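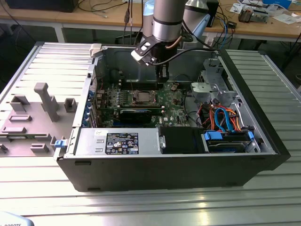
Fliscombe notebook, Skustudach workshop
31 July 2018

Memory module day again, and a good one! Writing this up while it's fresh.

Same job as last week: pick up a memory module from its holder, carry it over to the open tower, line it up with the slot, push until both ends click. A kid can do it after being shown once. I've been doing it by hand since I was in school and had never thought about how much of it is feel. You set one end in, rock the other end, your thumbs tell you when it's going to go, and you push. The arm has no thumbs, so we've been trying to work out which parts of that it needs and which parts are just how people happen to do it.

Tally for the day: 57 tries, 52 seated. Seated means both end clips closed and I couldn't wiggle the module by hand afterward. I'm very happy with this. In January we were still celebrating when it got the module anywhere near the slot (and I have the bent clips in a jar to prove it).

The five that missed:
- two were bad picks. Module went into the fingers at a slant and stayed that way the whole trip over. Nothing downstream is going to save that one, so the fix is to check the angle right after lifting and put it back if it's off.
- two landed on top of the slot wall and the arm stopped when the force got too high. Good stop, no damage. I'd take that over a shove any day.
- one I still can't explain. The log looks the same as the good ones until the last bit of travel, and then only one clip closed. Saved the log, marked it ODD. Please somebody else look at it.

What changed since last time. We stopped asking it to go straight down. Now it comes in with one end slightly low, touches, slides until it feels the notch, levels out, then pushes. It's the rocking thing, basically, which I'd been resisting because it seemed like copying people for the sake of copying. Well, I was wrong and I'm delighted. The old straight-down version had to have the position nearly perfect and the new one forgives a lot.

Also put the Jeon script back in for the search motion. It makes a little spiral when it can't find the notch. Slow, but it looks so much like a person hunting for a keyhole in the dark that I stood there grinning at it.

Lighting: turned off the row over the bench for the afternoon tries. Camera was happier. The table slats throw a lot of glare and so does the power supply housing, and I think some of the bad position guesses from last week were just that. Want to try a sheet of matte paper over the bright parts before we start blaming the software again. 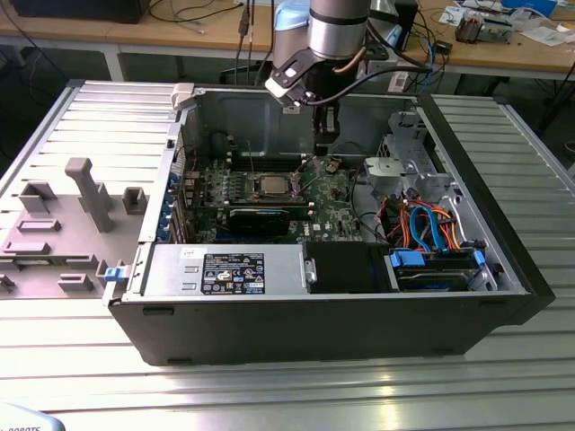

Tower on its side, gripper pointing down into the case. Power supply on the near side, drive and cable bundle to the right.

About those cables. The run toward the drive end is where I get nervous. The red and orange wires there don't sit in the same place from one machine to the next, or even in one machine after you've had your hand in it. Metal stays where you left it. Wires go wherever they like. For now the arm plans its way in from high up and comes down over the board, well clear of the drive bay, and I've told it to treat that whole corner as solid. It costs us some travel time but I haven't had a snag since.

Sooner or later we'll have to go in there. Stirkport sent over their list of what they'd want a machine to do on the refurb line, and half of it is unplugging things. Power connectors, drive cables, front panel leads. Memory is on the list too, but lower than I'd hoped! Their people can swap memory so fast that it hardly counts as a job. What eats up the day is everything around it: getting the side off, finding out what's inside, dealing with a latch that's stuck, blowing out the dust, figuring out that somebody before you used the wrong screw.

So, can it do the chore yet? I've been asked this by everyone who walks past the table, so I may as well put down what I tell them.

The chore as we've cut it down, yes. Case already open, tower lying where we expect it, module waiting in a holder. That's a real piece of work and it does it well, and it'll do it at the end of the day the same as at the start. I won't, my fingers were sore by lunch just from pulling the modules back out.

The chore as Stirkport means it, no, and I don't want us to pretend. I timed one complete round including me resetting everything, re-checking the camera and restarting after a stop: 434 seconds. A person on their line would be done and off getting coffee. Most of that time was me, and that's what I want to go after next. Every reset I do by hand is a thing the machine can't do yet, so I'm going to start writing them down as I go instead of just doing them without thinking.

Started the list already:
- turning the module around when I'd put it in the holder backward (my mistake, twice)
- opening the end clips again after a try
- pulling the module out and taking it back to the plate
- nudging the tower square after I leaned on it

The clips are the one I'd love to do first. Push outward and down at one end, then the other. The fingers are narrow enough to get in beside the slot, I checked by jogging it over there slowly with my hand on the stop. There's less room on the side nearer the card, so it might need to come in turned a bit. If it can open the clips and pull the module, then it can run its own resets and we can leave it going while we do other work. That would be huge for us.

Small stuff:
- Ran 4 tries with the speed doubled on the carry only. All seated, so leave the carry at that speed. Don't touch the speed on the way down.
- The force limit is saved under the new name. The old file is still there, don't load it, it pushes far too hard.
- Wiped the contacts on the module we've been using. It's had a rough life. Swap it out before the next long run and write on the bag how many tries it's been through.
- Gripper finger pads have started to get shiny. Grip still fine, but order more.

Next session: matte paper over the glare, angle check after the pick, then first go at the clips with an old board I don't mind ruining. If anyone has a dead board with the clips intact, leave it on the bench for me.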